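Bin and block notes, August, 9:40 am

Went over the sloped bin this morning before anyone needed the bench.

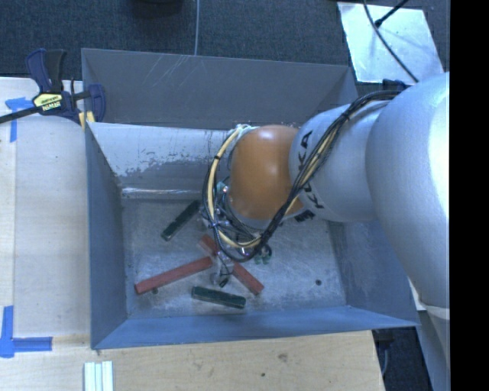
Floor first. The scuffing is mostly cosmetic and I left it. The paint on the inner back slope is worse than I had it in my last entry, and it flakes down by the base where the slope meets the floor. Brushed the loose bits out and vacuumed. Didn't sand anything. Henrique Barreto wants to try the Horine primer there and says it needs 19 hours before a top coat, so that has to be an overnight job.

Both small holes in the floor stay open. Please don't tape over them again, the glue residue took me longer than the rest of the cleaning.

Blocks: greens and reds only for now. Weighed one of each on the Kasine scale.

green 862 g
red 1,579 g

The red figure looks high to me. Scale may not have been zeroed, will repeat after lunch. Worn edges on the green are fine to leave, no repainting until we settle on a paint. De Haan quoted 2 weeks for a matched green, Hurico hasn't answered.

To do: reweigh, ask Henrique about masking the front wall, order brushes.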